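Plevmont council recount: threshold question

kmosoti
Posted 3 July 2018
Does the 5 vote margin in Ward 2 trigger an automatic recount? The clerk's sheet has 3623 ballots cast, 581 of them by mail.

J_Ruppert
No. The charter sets it by percentage of valid votes, and only for mayor. Council candidates have to file a petition.

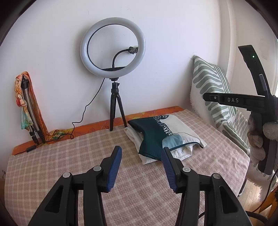
The petition needs signatures from voters registered in that ward. Citywide signatures don't count toward it.

tatu.sang
Disagree. The July amendment extended the automatic recount to every city office. Read section 4 again.

J_Ruppert
Section 4 covers special elections. This was a regular one.

tatu.sang
The heading says special. The text says "any election for city office." Headings aren't operative.

dmuli
Either way Biwott's people should file before certification. Filing costs $1000, refunded if the result changes.

kmosoti
Is the deadline counted in business days?

dmuli
Calendar days. Clerk's office closes at noon tomorrow.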